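Painting the kitchen cabinets, part two

15 Feb 2023

I left off last time with all the doors down and numbered on the backs with painter's tape. The hinges were in sandwich bags with matching numbers. If you do this, put the tape inside the hinge cup and paint around it. I put mine in the middle of the doors and had to renumber everything with pencil after the first coat.

The cabinets came with the house. They are an orange-brown oak with a thick varnish on them, and the varnish near the stove had gone sticky from years of cooking. I had two quotes for new doors, and the lower one was for more than I paid for my car, so paint it was.

Cleaning took a whole weekend. I used a degreaser from Hatside, the hardware store out past the water tower, mixed a bit stronger than the label says. The doors above the stove needed three rounds. The rinse water was brown the first two times. I let everything dry overnight with a fan going in the garage before I touched any sandpaper.

For sanding I went over the flat parts with 120 grit and then 180, and did the molded edges by hand with a sponge. I was not trying to get down to bare wood. The shine needs to be gone and that is enough. I vacuumed the dust off, wiped with a damp rag, and then wiped again the next morning because more dust had settled.

I had planned on one coat of primer. Oak bleeds, though, and by the next evening there were yellow spots coming up through the white on nearly every door. I went back to Hatside and the man at the paint counter told me to get a shellac primer, which smells terrible but does hold the stain back. I wore a respirator and kept the garage door open, and my hands were cold the entire time. Two coats of that and the yellow stopped.

Then there was the grain. If you want a smooth finish on oak you have to fill it, and I had read enough arguments about this to be tired of the subject before I started. I filled the drawer fronts and left the doors alone. You can tell the difference if you look from the side. I would either fill all of it or none of it next time.

The color took longer to settle on than I expected. I had sample cards taped to the wall from Thanksgiving on. White looked too blue in the mornings, and the green I liked at the store looked like a hospital at home. I ended up with a pale gray from Evano, in satin. It goes slightly warm under the ceiling light and a little cooler by the window, and I can live with both.

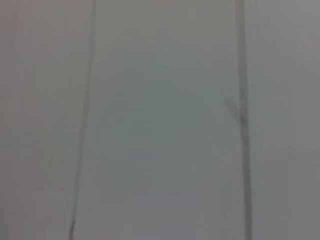 Paint went on with a four-inch foam roller, with a brush for the corners. I did the backs first so that any marks from the drying stands would end up on the side that faces the shelves. Each coat got a full day before the next one. The can says four hours, but the garage was cold and I could still press a fingernail into it after six. Three coats on the fronts, two on the backs.

Total spend came to $605, and roughly a third of that was things I bought twice. The first primer was wasted. So were the cheap roller covers, which shed fuzz into the first door I painted and cost me an evening of sanding it back down.

The new pulls are still in the box. The old ones were screwed in at a spacing that no one seems to make anymore, so I have to fill the old holes and drill again, and I want a proper jig before I do that. Until then we are opening the doors by the bottom edge. It works fine on the uppers and is annoying on the drawers.

Things left on the list: the toe kick, the side panel next to the fridge, and the inside of the corner cabinet, which I may just leave brown. The soft-close hinges are on order. Two of the doors rub against each other and need adjusting, and I will get to that when the hinges come.

A few people asked after the last post whether I took the boxes off the wall. No, they stayed up. I masked the walls and counters with paper and painted the boxes in place with the same primer and the same gray. We ate a lot of toast that week.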